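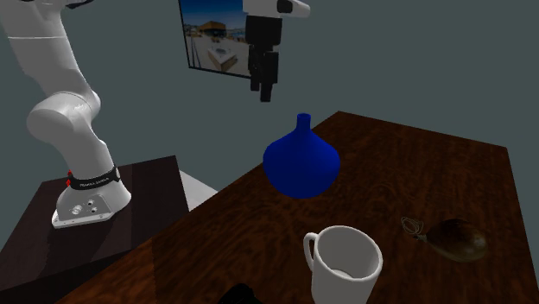

Brazo robótico blanco y gris claro sobre pedestal oscuro. Imagen generada por ordenador.

Macedo, la herramienta de correo comercial para quien ya ha pedido perdón a su lista

Rirnamura > Productos > Correo y automatización > Macedo

Si ha llegado a esta página buscando una plataforma que triplique sus ventas antes de la hora de comer, en la columna de al lado de su buscador hay varias que lo prometen. Macedo envía correos. Los envía a quien los pidió, cuando toca, y deja de enviarlos cuando alguien se da de baja. Dicho así parece poca cosa, pero llevamos tiempo revisando cuentas de clientes y le aseguramos que la tercera parte de la frase es la que más cuesta.

Qué incluye

Editor de mensajes. Se escribe en una columna, se ve el resultado en la otra. Hay plantillas, todas bastante sobrias, y ninguna lleva confeti. Se pueden cambiar los colores y la tipografía; el editor avisa cuando el contraste entre el texto y el fondo es tan bajo que solo lo leerá quien lo escribió. El aviso se puede ignorar, como todos los avisos.

Segmentos. Un segmento se define por lo que la persona ha hecho (comprar, abrir, rellenar un formulario, llevar meses sin dar señales de vida) o por lo que nos ha contado de sí misma. Se actualizan solos. El plan básico permite 5 segmentos activos a la vez, cifra que nos han discutido mucho y que seguimos defendiendo: casi todas las cuentas con treinta segmentos que hemos visto mandaban el mismo boletín a los treinta.

Secuencias. Bienvenida, carrito abandonado, renovación, recuperación de inactivos y lo que usted quiera montar desde cero. Cada secuencia admite hasta seis mensajes. Al que haría el número siete lo llamamos acoso y no tiene botón.

Centro de preferencias. La persona suscrita elige los temas y la frecuencia sin tener que recordar una contraseña que jamás creó. La baja se hace con dos clics y no pregunta «¿seguro que quiere perderse nuestras novedades?» con un dibujito triste. Tampoco se puede añadir el dibujito. Nos lo han pedido.

Informes. Entregas, rebotes, clics, respuestas, bajas y ventas atribuidas. La tasa de apertura también está, en la segunda pestaña y con una nota que explica por qué conviene no tomársela demasiado en serio: muchos programas de correo cargan las imágenes por su cuenta, y una apertura puede ser una persona fascinada por su asunto o un servidor haciendo su trabajo.

El limitador de entusiasmo

Es la función por la que más nos escriben, a favor y en contra. Usted fija un máximo de mensajes por contacto y semana, y Macedo lo respeta sumando boletines, secuencias y campañas sueltas. Cuando dos envíos compiten por el último hueco, sale el que tenga mayor prioridad y el otro espera. Si el que espera pierde el sentido (una oferta que caducaba ayer, por ejemplo), se descarta y queda apuntado en el registro.

El máximo de fábrica es 2. Se puede subir, claro. Al hacerlo aparece una casilla con un cuadro de texto para anotar el motivo, que guardamos junto a la fecha del cambio. El campo es obligatorio, pero no leemos el contenido, de modo que «porque sí» funciona perfectamente. Algunos clientes nos dicen que escribirlo les quitó las ganas.

Las confirmaciones de pedido, las facturas y los cambios de contraseña quedan fuera del límite. Si alguien intenta colar una promoción como mensaje de servicio, el sistema no lo detecta por arte de magia; lo que sí hace es enseñar la tasa de quejas de ese tipo de envío por separado, y suele bastar.

Conexiones

Macedo se entiende con Weswood, nuestro gestor de formularios y páginas de captación, sin configurar nada. Con Mallia, el módulo de encuestas, hay que activar una opción en Ajustes > Cuenta > Otros productos. Lo sabemos, debería estar en otro sitio. Está en la lista.

Para todo lo demás hay una interfaz de programación documentada, importación y exportación en CSV y avisos salientes por webhook. La exportación incluye el historial de consentimiento de cada contacto, con su procedencia y la versión del texto que aceptó. También se puede exportar el día que nos deje por la competencia, en el mismo formato y sin llamar a ningún teléfono.

Lo que Macedo no hace

No compra listas, no las alquila y no acepta las que usted haya comprado «a un proveedor de toda confianza». Al importar contactos pedimos el origen, y si la primera campaña rebota como una pelota en un pasillo, el envío se detiene y le escribimos.

No redacta los asuntos por usted. Comprueba la longitud, muestra cómo se verán en un móvil y señala las mayúsculas sostenidas, los emojis en fila y el «Re:» falso en un mensaje que no responde a nada. Este último lo bloquea.

No promete llegar siempre a la bandeja de entrada. Configuramos con usted la autenticación del dominio (SPF, DKIM y DMARC, tres siglas que alguien de su equipo tendrá que buscar una tarde) y vigilamos la reputación de los envíos. Lo que hagan después los filtros de cada proveedor es asunto suyo, y quien le garantice otra cosa seguramente también vende listas.

Planes

Básico: una marca, un dominio de envío, los segmentos ya mencionados y soporte por correo.

Profesional: segmentos sin límite, varios dominios, pruebas A/B, permisos por usuario y soporte por chat en horario de oficina.

Agencia: varias marcas con facturación separada, informes con su logotipo y un acceso de solo lectura para ese cliente que insiste en entrar a mirar y luego pregunta qué ha tocado.

El precio depende de los contactos activos. Los dados de baja no se cobran, los rebotados tampoco, y los duplicados se fusionan antes de calcular la factura. En pago anual el contrato es de doce meses; en pago mensual se cancela desde el propio panel.

Puesta en marcha

Una cuenta pequeña con la lista limpia suele estar enviando en unos 6 días. Casi todo ese tiempo se va en verificar el dominio y en encontrar a la persona que tiene la contraseña del registrador. Las migraciones desde otra plataforma se estudian caso por caso; traemos contactos, etiquetas, consentimientos y bajas. Las plantillas antiguas se pueden importar, aunque recomendamos mirarlas antes con calma.

No hacemos migraciones durante la campaña de rebajas de enero. Lo hicimos una vez.

Requisitos

Un dominio propio (las direcciones de correo gratuitas no sirven como remitente), acceso a sus registros DNS, una dirección postal para el pie de los mensajes y un navegador actualizado. No hay aplicación móvil. El panel se ve bien en el teléfono, salvo el editor de secuencias, que en pantallas pequeñas parece un plano de metro.

Cómo probarlo

La prueba incluye todas las funciones del plan Profesional con un tope de envíos y no pide tarjeta. Durante ese periodo recibirá de nosotros exactamente los correos de la secuencia de bienvenida, que puede desactivar en el primero. Si prefiere una demostración en directo, el formulario de contacto tiene cuatro campos, y el del teléfono es opcional -- opcional de verdad, se puede dejar en blanco y el botón sigue funcionando.

Ficha actualizada el 26 de octubre de 2024. Las funciones marcadas como Profesional no están disponibles en el plan Básico, por mucho que se busque el menú.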